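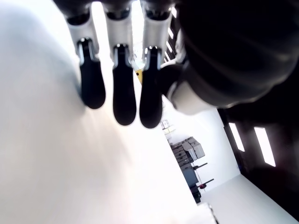 Data card > House rules for hand sessions

Hi, and thanks for opening the README before the files. I'm Efthymia Nikolaidis, I keep the Plandero set in order, and I wrote most of the rules below (Savvas Chatzigeorgiou wrote the ones about naming, so send naming complaints to him). Last revised 23 November 2021.

What's in the set

Plandero is wrist-camera video of a multi-fingered robot hand, recorded indoors. There are 73 sessions, each in its own folder, and each folder has the video, the joint log and a plain text file called notes. Please read the notes! People skip them and then write to me asking why the light changes halfway through a session, and the answer is nearly always sitting right there in line one or two.

Of those sessions, 17 are marked "hold". They're complete, but something about them needs a second look, and you shouldn't train on them or quote numbers from them until the mark comes off.

Before you record

Lock exposure before the first move and write the setting in the notes. I'd love to say we always did this, but the early sessions were shot on auto, and a white surface close to the lens will wash out half the picture while the hand goes nearly black. You can still use those for finger pose. I wouldn't use them for anything that depends on color or on reading what's in the background.

Don't rotate the video to make the room look level. The camera sits at the wrist, so walls and floors tilt, and that tilt is part of the data. Makis Fragkou once straightened a whole batch to be nice and we had to pull the originals off a backup drive -- it took most of June.

Wipe the fingertips and the lens, in that order, with separate cloths. Check that every finger moves freely through its full range at low speed. If one of them sticks, stop there and log it, even if it frees itself on the next try.

Somebody has to be within reach of the stop button the whole time the arm has power. I mean within reach, with a free hand, and not typing up the notes. If you need to walk over to the cabinet for anything, power the arm down first. Yes, every time, and yes, I know it's slow.
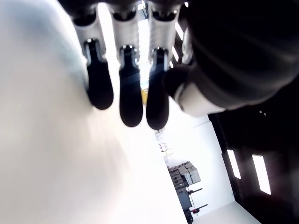 People walking through the room should know when we're recording, so hang the sign on the door and take it down when you finish. Anyone whose face ends up in a session gets told about it, and if they'd like to be taken out, we take them out. We cut that stretch and leave a gap in the timestamps. Please don't close the gap up! A jump in the clock is fine, and your loader should be able to cope with it.

Labels

Each session is labeled by 2 people working apart from each other. They get together only after both are done, and where they still disagree we keep both labels instead of picking a winner. Christos Galanis and I argued about this for ages (he wanted a single clean label, I wanted the mess) and the mess won, mostly because he got busy.

Name fingers by their joint number in the log, never by "left" or "right". Left in the picture depends on how the wrist is turned, and I've made that mistake myself more than once.

If a thing in the background can't be made out, label it "unclear". Don't guess. An honest "unclear" is much easier for me to work with than a confident "toolbox" that might be a printer.

Splits

Use the split file that comes with the set. It keeps all video from one session on the same side. Consecutive stills from a wrist camera can look almost the same, and if you shuffle them freely your test score will be lovely and mean very little. The test side has 20 sessions, none of them on hold.

Changes and complaints

Never edit a released folder in place. Make a new version, add a line to the change list saying what you did and why, and put your name on it. Thodoris Lazaridis looks over version requests and usually gets to them within a couple of days.

Still open: we haven't settled how to mark sessions where the joint log starts later than the video. For now, write the offset in the notes and leave both files alone.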